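Bow ties get their own rack at Lostgate swap room

November 8, 2019

I went down to the clothing swap room at Lostgate this week mostly to drop off a bag of scarves, and ended up staying for almost two hours talking about bow ties. I had no idea there was that much to say!

The short version is that the accessories corner is getting a makeover before the winter dress-up season, and the bow ties are finally moving out of the big drawer. If you ever dug through that drawer (I did, in October, looking for something for my nephew's recital) you'll know how it went. Everything with a strap had hooked itself onto everything else, and you'd pull out one tie and get four.

Randa Smadi is running the job this time, and her plan is pretty simple. Ties go on a white stand on the table, where people can reach them from either side, and the drawer goes back to being for gloves. A navy blue one was on the table when I got there, a nice dark one with a bit of sheen to it.

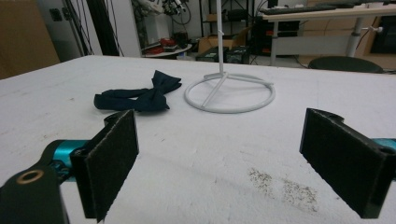

Randa wants the straps hung so the knot faces out, which I'd never have thought of. She also wants the price tags gone. Everything in the corner will be a flat 200 points on your swap card, or 600 if you're borrowing a full set with a vest for a wedding. Points from the old Susik cards still work, by the way, just bring the card with you.

I asked whether a wire rack would be steady enough once it's full. She thinks so, as long as you load the lower hooks along with the upper ones and don't put all the heavy velvet on one side. We'll see how it holds up on a busy afternoon!

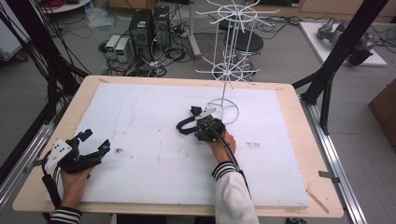 Jericho Manalastas has the list of what's been handed in so far and is still taking more, especially kids' sizes and anything in red or green. Clip-ons are fine. Please fasten the straps before you drop them off (guilty, I never do). You can leave them at the Serunau Street door up to 20 minutes before closing.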